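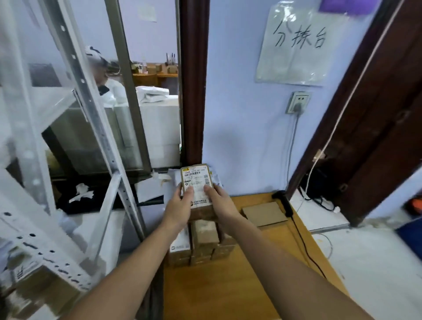 Check the label before you open a parcel. Returns are easier with the box intact.

Shipping and Returns: Frequently Asked Questions

Flirno Home Supply sells replacement parts for kitchen and bathroom fixtures. Most of what we ship is small: cartridges, washers, hinges, drawer runners, shower hoses. The answers on this page cover orders placed on our website. If you bought a Flirno part from another store, please follow that store's return policy.

Ordering

Do I need an account to order?
No. You can check out as a guest with an email address. An account lets you save your fixture models and see past orders.

How do I find the right part?
Look for the model number on the underside of the faucet, inside the cabinet door, or on the first page of the manual. Type it into the search box without spaces or dashes. If the number has worn off, send us a clear photo of the fixture and the old part next to a ruler.

Can I change an order after I place it?
You can change the address or cancel until the status reads "Packing." After that the order has to ship, and you can return it once it arrives. We can't add items to an order that has been paid for.

What does "made to order" mean?
Gallagher hinges in brushed finishes and all Cesetti shower hoses over standard length are made after you order them. They take longer and can't be canceled once work has started. The product page will say so above the price.

Shipping

Where do orders ship from?
Our only warehouse is in Karngate. Orders are not shipped from the showroom.

How long does delivery take?
Stock items leave the warehouse within 2 business days. Transit time depends on your address and is shown at checkout. Weekends and public holidays do not count as business days.

How much is shipping?
Standard shipping is free on orders of $46 or more before tax. Below that, the charge is calculated by weight. Drawer runners longer than a standard box ship at the oversize rate no matter what the order total is.

Why did my order come in more than one box?
Metal parts and glass or ceramic parts are packed separately. Made-to-order items also ship on their own. You pay for shipping once, and each box gets its own tracking number. Your confirmation email lists every number.

The tracking says delivered, but I don't have it.
Check with neighbors, the front desk, or whoever else takes in mail at your address. Carriers sometimes mark a parcel delivered a day early. If it hasn't shown up after 3 business days, contact us and we will open a claim with the carrier. You don't need to file anything with them yourself.

Do you ship to PO boxes?
Yes, except for oversize items.

Returns and exchanges

What can I return?
Any stock part that has not been installed. Water parts that have been fitted, even once, can't go back on the shelf. Made-to-order items can be returned only if they are faulty or if we sent the wrong thing.

How do I start a return?
Use the Returns link at the bottom of any page and enter your order number and ZIP code. Print the label we email you and tape it flat over the old one. Put the packing slip inside the box. If you have lost the slip, write the order number on a piece of paper and put that in.

Can I put two orders in one return box?
Please don't. Each return label is tied to a single order, and combined boxes get held up until someone sorts them by hand.

Who pays for the return?
We do if the part is faulty, damaged, or not what you ordered. Otherwise the cost of the label comes out of your refund.

When will I get my money back?
We issue refunds after the part has been checked in. Your bank may need several more days to post it. Refunds go to the card you paid with. If that card has been closed, contact us before you send the box.

My part arrived broken. What now?
Keep the box and all of the packing material. Send us one photo of the part and one of the outside of the box with the shipping label in view. In most cases we ship a new part and don't ask for the old one.

Contact

How do I reach you?
Use the contact form, or write to Flirno Home Supply, Customer Desk, 853 Mill Road, Karngate. Do not send returns to this address. The warehouse is in a different building and the desk can't accept parcels.

Can I pick up an order in person?
Not at this time. Showroom pickup ended in March.

Page last updated Sunday, June 30, 2019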